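Junotholm workshop teaches robots to tidy up, one cloth at a time

February 21, 2020
By Elba Jara

Folding a cloth is something most of us learn before we go to school. For a robot it is still one of the harder jobs in the house, and a small company in Junotholm is now spending its working days on exactly this problem.

Nadell, which moved into its rooms on the upper floor of the old brick dairy last year, has started a new round of what it calls hand lessons. A person sits at a table, puts on a pair of special gloves and does a simple task again and again: picks up a cloth, opens it, puts it down, moves a small packet to the side. The movement of the hands is recorded together with the view from a camera worn on the head. Later the recordings are used to train a robot arm with two fingers, so that it can try the same task by itself.

"Before, we did everything by remote control," says Teodora Kolev, who leads the work. "You hold two handles and the robot copies you. It is a good method, but it is slow, and after one hour your shoulders are finished. With the gloves a person can work almost in the normal way."

The remote control station has not been thrown out. It stands in the next room, and the company still uses it for tasks where the robot must press or pull with some force, for example opening a drawer. Kolev explains that the two methods give different kinds of information. The gloves show how a person would like to do the job - the handles show what the robot is able to do.

On each glove there is a white cube with black square patterns. The patterns help the computer to calculate where the hand is and how it is turned, also when the fingers are hidden under the cloth. A lesson begins with holding both cubes still in front of the camera for a moment, and if this is forgotten the whole recording must be done again.
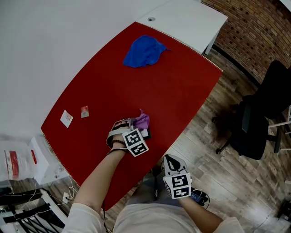

A lesson with soft cloths at the red table. The marker cubes on the gloves give the position of each hand.

The company has 27 people on its list of demonstrators, most of them students or retired persons from the town. They come for two hours at a time, with a pause in the middle. No technical knowledge is asked for, but one should have patience and not mind doing the same thing many times.

Abelardo Echeverría drove the school bus in Junotholm before his retirement and has been coming since the beginning of February. He had expected something more like a laboratory.

"My wife asked me what I did all day and I had to say that I moved cloths," he says. "She told me I could do this at home also."

He admits that the gloves felt strange in the first lesson, mostly because he was thinking too much about his hands. The instruction he received was to work at his usual speed and not to correct small mistakes in a special way. When a cloth falls, he should pick it up as he would do in his own kitchen. Such moments are kept in the recordings, and according to Kolev they are among the most useful ones, as the robot will also drop things.

Not everything goes well yet. Thin cloth is still difficult for the robot, which often takes two layers when it should take only one. Small flat packets are another problem, and the arm sometimes pushes them along the table without getting a hold of them. In a test last week it managed to put away a cloth and a packet in 6 of 8 attempts. Rocío Ibarra, who is responsible for the tests, calls the result fair but says that it was done with objects the robot had already met in the lessons. New objects come next.

The work is paid partly by Nadell and partly by Fuentealba, a laundry company in Lavby that would like to have help with sorting small textiles. Fuentealba has asked for a first trial in its own building before the summer. Ibarra does not want to promise a date.

Nadell is looking for more demonstrators for the coming weeks, and left-handed people are especially welcome. Those who are interested can ask for Róisín Mac Mathúna at the office in the dairy, on weekdays before lunch.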